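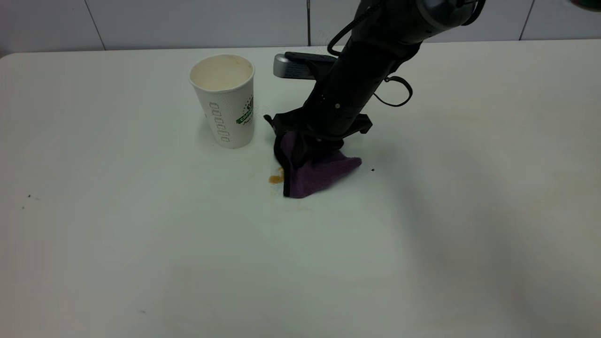 Grolleo: spill wiping demos from the back bench

Hi! I'm Aiman Tjoa, and Grolleo is my evenings-and-leftover-parts project at the Setia workshop. One arm, one white table, one paper coffee cup, one purple cloth. The job is to deal with the cup, grab the cloth and go after the spill. Most of what you get here is me driving the arm by hand, and I'm still slow at it (sorry in advance for the long pauses).

What's in an episode

Each one is a folder with two video streams, joint positions and a gripper value. There are 96 episodes in the February batch, some 3000 steps in the longest. I pour a fresh spill every time and I don't measure it, so expect blobs, splashes and the odd long dribble.

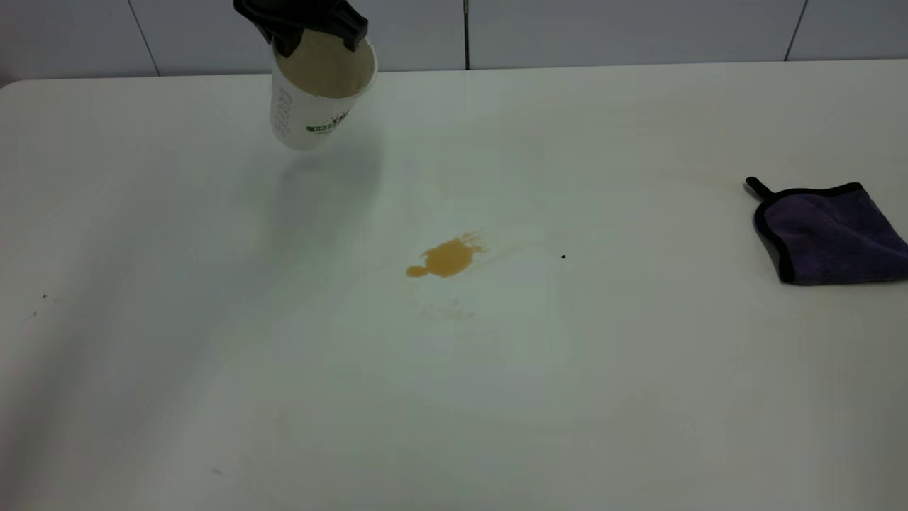
I log the gripper as a number from 0 to 300, closed to open, and paper cups are touchy about it. Close too far and the rim buckles. I ended up capping the closing speed in the config, and you'll want to keep that cap if you use the same flimsy cups I do!

Known annoyances

The table never gets properly clean between takes. Old smears and little dark specks stay in the video, and I left them in. Also, 8 episodes have the two streams slightly out of sync. They're listed in bad_sync.txt, skip them if timing matters to you.

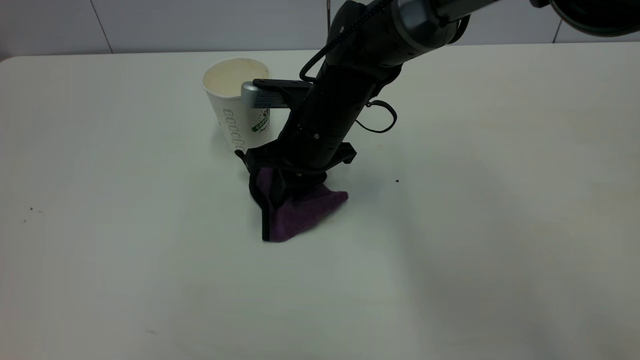 Running it

Copy config_eltville.yaml, put your own port in it, then start replay.py with an episode folder. Go at half speed the first time and keep a hand near the stop button.
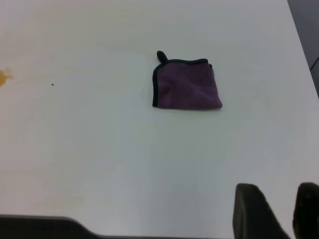
The wrist stream is the one I'd train on first, mostly for finding the cloth. Fold it however you like, I was never consistent. The table calibration script is borrowed from my older Pasaribu repo and still has that name all over it, I'll rename things when I get a free evening.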